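Print this page | E-mail this ticket
Reading time: 4 minutes
Posted in April by the Brellumel data desk

Ticket 1221: Packet-to-bin episodes rejected at ingest, station 2

Status: open, workaround in place
Component: episode recorder, wrist camera stream
Task set: Ruggiero (flat packets into clear bin, two arms)

Summary

Ingest is rejecting episodes from the bimanual station with the error "action/observation skew exceeds limit". The limit is 104 ms. Rejections began on Wednesday after the recorder was updated. Of the first 1000 episodes uploaded under the new build, 315 were rejected. The same operators and the same packets were used before the update with no rejections of this type.

Teleoperation itself is unaffected. Operators report no lag at the leader arms and the follower arms track normally. The fault is only visible once the episode file is opened.

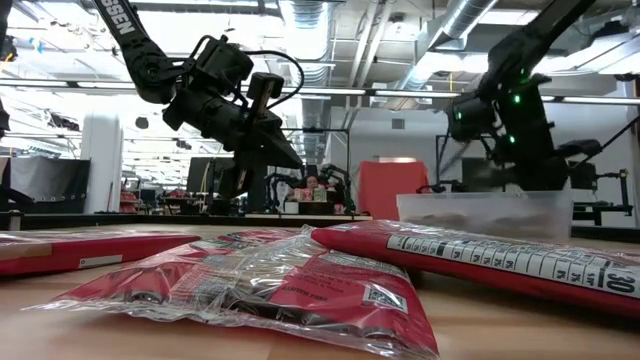

Photo: Brellumel data desk

Steps to reproduce

1. Start the recorder from cold and load the Ruggiero task file.
2. Home both arms and wait for the ready message.
3. Record one episode of normal length. This one passes.
4. Record further episodes without restarting. Skew on the left wrist stream grows with each one.
5. Upload. Ingest accepts the early episodes and rejects the later ones.

Restarting the recorder clears the skew. Restarting only the camera service does not.

What has been ruled out

Network. Episodes copied by hand to the ingest machine fail in the same way.

Disk. Write times on the station are flat across a session.

USB. The left and right wrist cameras were swapped at the hub. The skew stayed with the left stream name and did not follow the camera.

Packaging. It was suggested that glare from the clear film was driving the auto exposure and dropping the frame rate. The exposure was locked for a full session and the rejection rate did not change. The exposure lock has been left on anyway, as it makes the wrist views easier to label.

Operator pace. Slow and fast operators are both affected. Longer episodes fail sooner in a session, as expected if the drift depends on recorded time.

Log extract, station 2

rec: episode open, streams 4
rec: left_wrist clock source = session
rec: right_wrist clock source = episode
rec: overhead clock source = episode
rec: joint_state clock source = episode
ingest: skew left_wrist over limit, episode refused

The second line is the fault. All four streams should take their clock from the episode. The left wrist stream is reading the session clock, so its offset is carried forward from one episode to the next.

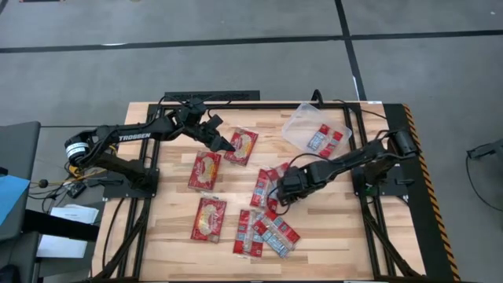
Brellumel Station Log, issue 104, p. 3

Cause

The update merged the Staller configuration into the common defaults. Staller is the single-arm rig and has only one wrist stream, which it names left_wrist. It uses the session clock on purpose, as its episodes are cut from one long recording afterwards. The merged defaults apply that setting to any stream with the same name, including ours.

Workaround

Add an override to the station file, under the left_wrist entry:

clock_source: episode

Then restart the recorder. Check the log for four lines reading "episode" before handing the station back to the operator. If any line reads "session", stop and add a note to this ticket.

Recovering the rejected episodes

The rejected files should not be deleted. The offset is constant within an episode, so the left wrist frames can be shifted back using the session start time in the header. A script is in the tools folder under realign. Run it on a copy. After realignment, open the episode in the viewer and step to the first gripper close. The left wrist view and the left joint trace should agree to within one frame. Episodes in which the left gripper never closes cannot be checked this way and should be set aside for review.

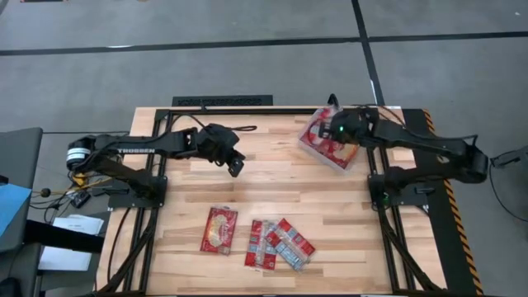
Realigned episodes also need their start state label checked by hand. The label is written from the first overhead frame, and in a skewed file the tool may have paired that frame with the wrong wrist view. For the Ruggiero set the label records which packets are on the wood and which are in the bin. A layout such as three packets on the wood, with the right one overlapping the middle one and the left one lying by itself, must be tagged "overlap: yes", as the policy is scored separately on overlapping picks. The tilt of the bin is not labelled. Do not straighten the bin between episodes, as variation in its angle is wanted in the training set.

Outstanding

- Defaults to be split again so that Staller settings load only on Staller.
- Recorder to refuse to start if streams disagree on clock source.
- Biden task set uses the same station file and has not been checked. Treat its left wrist stream as suspect until it has.
- Ingest message to name the stream and the measured skew in the web view. At present this is only in the log.

Ticket stays open until the first item is merged.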